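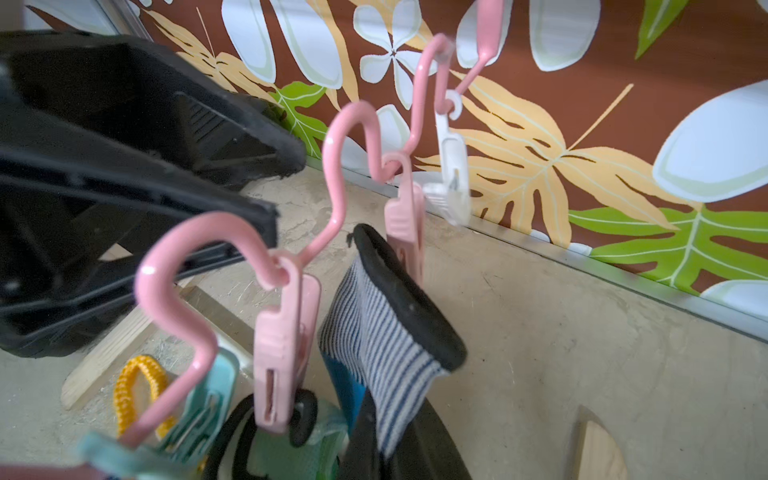 Department of Mechanical and Control Engineering, Sollus College: Visits and Exchanges

Visit report: Wekura student project, Hutchins Building

Six of us from the second-year control group went to the Hutchins Building in March to see the Wekura project at work. Wekura is a student project in two-arm handling of soft and awkward objects, run as an optional module over two terms. Our host was Geeta Pant, who teaches the module. Kamlesh Agarwal, a third-year student, ran the cell for most of the session and answered the technical questions. I have written up the parts that bear on our own handling work and left out the general tour of the building.

The set task this term is laundry. A hanger and rack have to be loaded and unloaded with small items by two arms working from the same side of a bench. Socks, gloves and cloths are used. The module has also run with rigid parts, and Ms Pant keeps the rigid task for the opening weeks, when students are learning to jog the arms and set safe limits. She moved the main task to fabric two years ago. Her reason was that students who had only handled blocks wrote programs that treated every object as a block, and then had nothing to fall back on when something folded.

Both arms are driven by hand to record each task. One student operates, one watches the camera views, and a third resets the objects and keeps the log. The roles change at the end of each block of recordings. A block is 100 attempts, good and bad, and bad attempts are kept and marked with a reason code. There are nine reason codes. The most used is "slip", followed by "wrong layer", which means that the gripper closed on one thickness of cloth when it should have closed on two, or the other way round.

The project target for the year is 3,000 marked attempts. At the time of our visit the log stood at 1,665. Mr Agarwal thought 2,000 was the lowest number at which the training runs would be worth comparing with last year's, and the group will do a first comparison at that point and not wait for the full set. We asked why the target had not been lowered to suit. He said that the last part of the set is meant to be recorded with changed backgrounds and changed object positions, so it cannot be dropped without losing the question they want to answer.

Recording is handled by a program called Ander, written by an earlier year of the same module. It stores joint positions, gripper opening and all camera streams against one clock. It has no undo. If the operator starts an attempt by mistake it must be stopped, marked and logged like any other. Several of our group thought this was a fault. Ms Pant prefers it that way, as it has made the operators more careful with the start pedal.
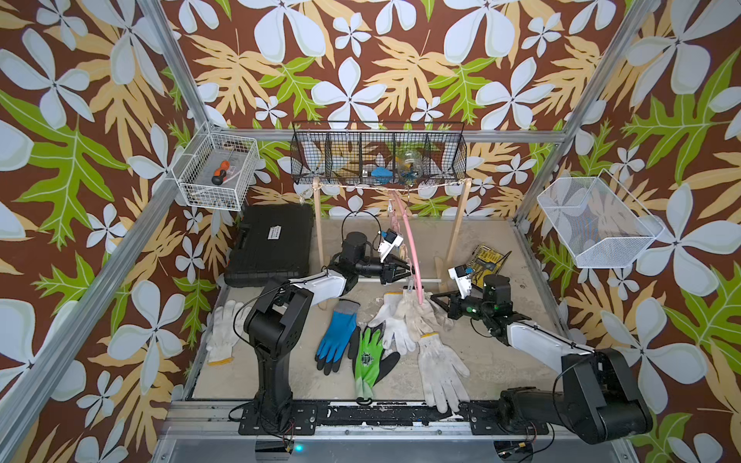

The clock is the part I would most like to copy. On our own bench the camera timestamps come from one machine and the joint data from another, and we correct the difference afterwards by eye, using a tap on the table. Ander writes a shared count into both streams at the moment of capture. Mr Agarwal showed us a short recording with the gripper opening plotted under the picture, and the two stayed together from start to finish. He gave us the format notes on paper and said the code would follow once the licence text had been agreed by the department.

Resetting took longer than I had expected. After each attempt the student on reset puts the objects back according to a card, and the cards are shuffled at the start of a block. Some cards ask for a neat layout and some ask for a heap. The heap cards are disliked. A heap cannot be repeated exactly, so the log only notes which objects went into it and which was on top. There was a fair amount of discussion about this between their students and ours. One view was that a still picture of the heap before each attempt would be enough. The other was that the still picture is already there as the opening of each camera stream, and adding another file would only give them one more thing to lose.

We were given three short turns each at the controls. My notes from these:

Turn 1. Moving one arm to a start point and back. Easy. The arms respond with a small lag that is noticed in the first minute and then forgotten.

Turn 2. Picking up a cotton glove by the cuff. Two of our six managed it on the first attempt. The usual error was coming down too steeply, so that the fingers pressed the cloth flat and closed above it. Mr Agarwal advised a shallower approach and a slower close.

Turn 3. Holding with one arm and moving with the other. Nobody in our group did this well. The difficulty is attention. While I watched the moving arm, I let the holding arm drift, and the item twisted. Their students reckon on two full sessions before a new operator's attempts are counted towards the total.

After the turns we had a question period at the bench. The points below are in the order they came up.

Force sensing: none at the fingers. Motor current is recorded and is used as a rough sign of contact.

Lighting: room lights only, blinds down. An earlier group tried a lamp over the bench and gave it up, as the arms threw hard shadows that moved across the cloth.

Assessment: 40 per cent on the log and the written method, the rest on a report and a short talk. The success rate of the trained policy carries no marks. Our group asked twice to be sure of this.

Stoppages: the commonest is a joint limit reached by the arm on the holding side. Second is cable trouble.
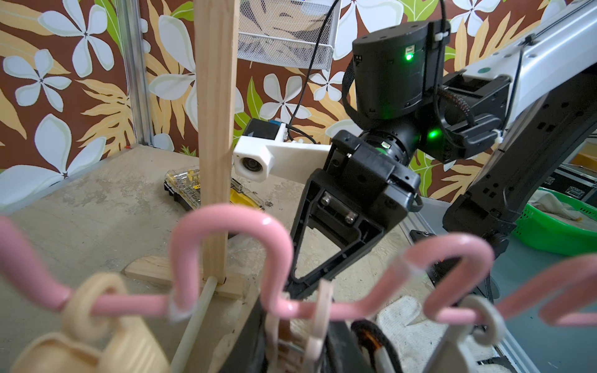 Cable trouble took up the last half hour, and for us it was the most useful part. A camera that travels with the gripper has to have a lead that travels too, and every turn of the wrist pulls on it. The group's rule is to leave slack at the joint and fix the lead firmly elsewhere. On the Wekura arms the camera sits in a white 3D-printed mount on the side of the gripper with its thin black cable rising away from it, and a white zip tie secures a cable along the arm segment above. Our version has one tie, placed too close to the joint, and we have replaced the lead twice. I have asked for the drawing of the mount. Ms Pant had no objection but warned that the current drawing is the fourth revision and that the screw holes print undersize on most machines, so they need to be opened out with a drill.

The hanging of rigid items on the rack was described but we did not see a full block of it. The mug is treated as a separate task with its own cards. It is scored on whether the handle stays over the wire when the gripper opens, with no marks for how it gets there. Mr Agarwal expects this to train faster than the fabric tasks and is using it as a check on the rest of the system: if the mug task fails, the fault is likely to be in the data handling and there is little point in looking at the socks.

Actions for our group

Ask for the Ander format notes in electronic form.

Move the cable tie on our left arm and leave more slack at the wrist.

Draft a list of reason codes before the next recording session. Nine may be too many for us. I would begin with slip, wrong layer, joint limit and operator error.

Decide whether to shuffle our layouts. At present we always start from the same one, and our results should be read with that in mind.

The return visit is set for next term, when Ms Pant would like her students to see our conveyor rig. It will need its guard refitted before then.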